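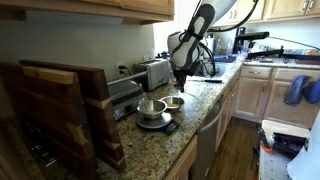

Urmas Tamošiūnaitė objects that a kitchen scale takes the pleasure out of cooking. His letter, which reached us after our July column on household baking, argues that a cook who must look at a number before adding flour has stopped paying attention to the dough. He learned with a teacup and a soup spoon, he writes, and his bread has never suffered for it.

The objection deserves a proper answer. The Utelier Home Cooking Review has recommended measuring by weight in its printed recipes for several years, and the Destcombe office receives more mail on this point than on any other. The view set out below is that of the editorial board, and it remains unchanged: the scale belongs on the counter, within reach, and should be the first thing a household buys after a good knife and a pot.

A cup is a measure of space. Flour that has been sitting in a bin settles, and flour that has just been sifted does not fill a cup in the same way. Two people following the same card, each with a level cup, may put noticeably different amounts into the bowl. Neither has made a mistake. The recipe has simply failed to tell them what it meant. A weight in grams removes that difficulty, and it does so for honey, grated cheese and chopped nuts as well, all of which are awkward to measure by the cup.

There is also the matter of dishes. A bowl placed on the scale and set back to zero can receive one ingredient after another with no cup to rinse between them. Anyone who has scraped peanut butter from the inside of a measuring cup will understand the appeal. In a small kitchen, where the cutting boards have to stand on edge and the toaster shares its stretch of counter with the grill, the fewer things in use at one time, the better.

Mr. Tamošiūnaitė is right on one point, and the board wishes to grant it fully. Weight does not replace judgment. Flour takes up water differently from one bag to the next, and a dough that is correct on paper may still want another spoonful. Our recipes have at times been printed with a false air of exactness, and readers have been given 94 grams of sugar where 90 or 100 would have served. We regard that as a fault of editing. A number should be as fine as the dish requires. Soup needs hardly any numbers at all.

The board is less persuaded by the argument from tradition. Many of the recipe cards sent to us by families call for "a cup," and the cup in question was often a particular one, kept on a particular shelf. When it broke, the recipe broke with it. Eglė Koppel wrote to us of trying for 20 years to repeat a honey cake from such a card. She finally weighed what an old cup of the same pattern held and has made the cake from that figure since. Her card now carries both measures, the old one in ink and the new one in pencil.

We would encourage other households to do the same. A reader who has a card worth keeping should make the dish once in the usual way, weigh each ingredient before it goes in, and write the results beside the original words. Nothing need be crossed out. The spoon and the cup may stay in the drawer for those who prefer them, and salt and spices in small amounts are still best measured with a spoon, as many household scales do not register them well.

Beginning with the next issue, all baking recipes in the Review will give weights first and cups second. Stovetop recipes will continue to use whichever measure the contributor supplied. Letters on the subject may be sent to the Destcombe office in the usual way, and Mr. Tamošiūnaitė has been offered space for a reply.

The Editorial Board
27/10/2025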